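Can a robot do my chores yet? Your questions, answered as best I can

2024-05-31
By the Plunilska home desk

I've been writing about household machines for Plunilska for a good while now, and the same handful of questions turn up in my inbox every week. I've finally put them all on one page, so I can stop typing the same reply over and over!

So, can I buy a robot that tidies the house?

No, not one that I'd spend my own money on. You can buy a robot that hoovers, one that mops, and one that cuts the grass, and the good ones are very good. What you can't get is a single machine that picks things up, decides where they live and puts them there. The hoovers get away with it by never having to hold anything. As soon as a chore needs a hand (and nearly all of them do, once you start looking) you're into much harder territory.

What's so hard about picking things up?

Mostly that every object is different, and that our homes are full of other objects. Take sorting fruit. A longan has a slightly rough skin, a cherry tomato is shiny, and a toddler could sort a mixed tray of them while watching telly. A machine has to find each one, choose where to put two fingers, close them enough to hold but not enough to squash, and then do it again for the next one, which is a bit smaller and half hidden behind its neighbour.
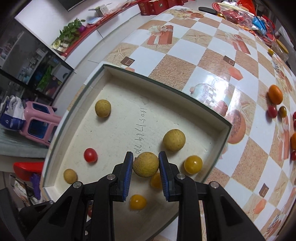
Then there's everything else on the table. A patterned tablecloth is a proper nuisance for a camera, especially if there's food printed on it and a shiny patch where the light bounces back. You and I never try to pick up a drawing of a papaya. A machine has to learn not to, and the learning takes a lot of goes.

How many goes is a lot?

It depends hugely on the job and on who you ask. When I visited Rikport in February, the team there told me they had recorded 900 tries at one sorting task before they were happy with it, and then they swapped the tray for a different one and the results dropped like a stone. They were quite cheerful about it. I'd have gone home and had a lie down.

Why two fingers? Wouldn't a proper hand be better?

I used to think so. A hand with five fingers looks wonderful in a video, but it's dear, it's fiddly, and there's much more to go wrong. Two fingers with grippy pads will manage a surprising share of kitchen jobs — fruit, cups, packets, the lid of a tub if it isn't on too tight. They're hopeless with a fitted sheet, but then so am I.

Are they any better in factories?

Much better, as long as the job stays put. Bovico runs a packing line where an arm lifts the same carton from the same spot all day long, and it does up to 400 an hour without a grumble. Ask that same arm to cope with a carton that's arrived crumpled and someone has to walk over and help. Shop-floor work that changes from one hour to the next (mixed returns, loose produce, anything in a floppy bag) is still largely done by people.

What about soft fruit and veg?

Getting there. Lorente showed me a sorter for small tomatoes that worked by colour and was lovely to watch when they were well spread out. Red and yellow are easy enough. The greeny-brown ones gave it more trouble, and so did anything that had rolled up against the side.

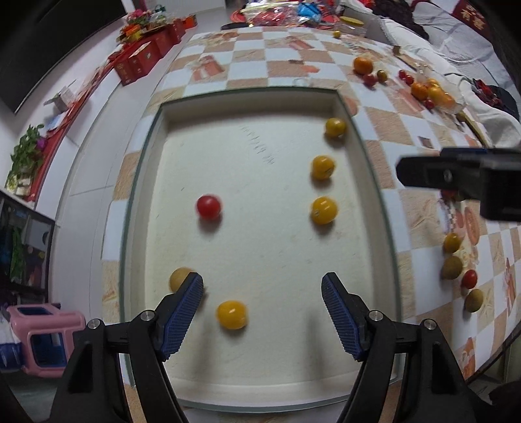
Rolling is a bigger headache than you'd expect, by the way. Nudge a cherry tomato with one finger as you reach for it and it's off, and now your machine is closing on thin air. The better systems keep looking all the way down and change their aim as they go. The older ones look once, make up their mind and carry on regardless.

Are they fast enough to be worth having?

Not at home, not yet. In my own very unscientific test, a demo machine took 23 minutes to clear a small table that I'd have done in two. If it can be left alone I don't really mind slow, but I had to stay nearby in case it dropped something, and that rather spoils the point.

Will it break my things?

Possibly! Start it on things that don't matter. I wouldn't let one near glass.

When should I ask you again?

I've heard "five years" and I've heard 20, both from people who build these things for a living. My own guess is that we'll see single-job helpers first, such as a dishwasher unloader or something that pairs socks. I'd queue up for the socks one.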